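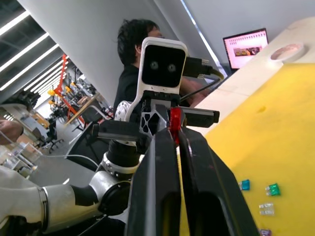

Sicherungshalter für Flachsicherungen

Ein Sicherungshalter für Flachsicherungen (auch Sicherungsdose oder, bei größeren Ausführungen, Sicherungskasten) ist ein Kunststoffgehäuse zur Aufnahme mehrerer Flachstecksicherungen in Niederspannungsbordnetzen. Er wird in Kraftfahrzeugen, Booten und Wohnmobilen verwendet und verteilt die Versorgungsspannung auf einzeln abgesicherte Stromkreise.

Aufbau

Das Gehäuse besteht meist aus schwarzem, glasfaserverstärktem Polyamid. Im Oberteil liegen die Steckplätze in einer Reihe nebeneinander. In jedem Steckplatz sitzen zwei federnde Kontaktklemmen, in der Regel aus einer Kupferlegierung, welche die Messerkontakte der Sicherung aufnehmen. Die Trennstege zwischen den Plätzen verhindern ein Verkanten beim Einsetzen und die Berührung benachbarter Kontakte. Gebräuchlich sind Halter mit vier, sechs, acht, zehn oder zwölf Plätzen. Viele Modelle haben einen transparenten Deckel, der auf den Gehäuserand gerastet wird; einfache Bauformen sind offen.

Der elektrische Anschluss erfolgt über Flachstecker, häufig in der Breite 6,3 mm, die seitlich oder nach unten aus dem Gehäuse geführt sind. Bei Haltern mit gemeinsamer Einspeisung verbindet eine Sammelschiene die Eingangsseiten aller Plätze. Bei Haltern ohne Sammelschiene besitzt jeder Platz getrennte Ein- und Ausgänge.

Farbkennzeichnung

Der Bemessungsstrom einer Flachsicherung ist auf der Stirnseite eingeprägt und zusätzlich an der Farbe des Isolierkörpers erkennbar. 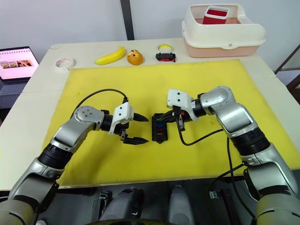
Für die Normalbauform gelten unter anderem folgende Zuordnungen:

hellbraun: 5 A
braun: 7,5 A
rot: 10 A
blau: 15 A
gelb: 20 A
farblos: 25 A
grün: 30 A
orange: 40 A

Der Isolierkörper ist überwiegend durchscheinend ausgeführt, sodass der Schmelzleiter ohne Ausbau der Sicherung betrachtet werden kann. Eine Messung über die beiden Prüfpunkte an der Oberseite ist zuverlässiger als die Sichtprüfung, da feine Brüche im Schmelzleiter leicht übersehen werden.

Bestückung

Sicherungen werden bei abgeschalteter Versorgung senkrecht eingesteckt und bis zum Anschlag eingedrückt. Ein unvollständig eingesteckter Messerkontakt erhöht den Übergangswiderstand; die Folge sind Erwärmung, Verfärbung der Klemme und im Dauerbetrieb ein Nachlassen der Federkraft. Zum Ziehen dient eine Kunststoffzange, die am Kopf der Sicherung angreift. Die Reihenfolge der Werte im Halter ist nicht genormt und richtet sich nach dem Stromlaufplan. Nicht benötigte Plätze bleiben frei.
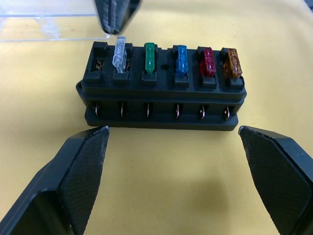
Bauformen und Bezeichnungen

Neben Haltern für die Normalbauform gibt es solche für die Mini- und die Maxi-Bauform. Die Bauformen sind wegen abweichender Kontaktabstände untereinander nicht steckbar. In Teilelisten erscheint der Halter je nach Anbieter als Sicherungsdose, Sicherungsleiste oder Sicherungsträger; Stollard führt die sechspolige Ausführung ohne Deckel als Typ 1387.

Siehe auch

Schmelzsicherung
Bordnetz
Flachsteckverbinder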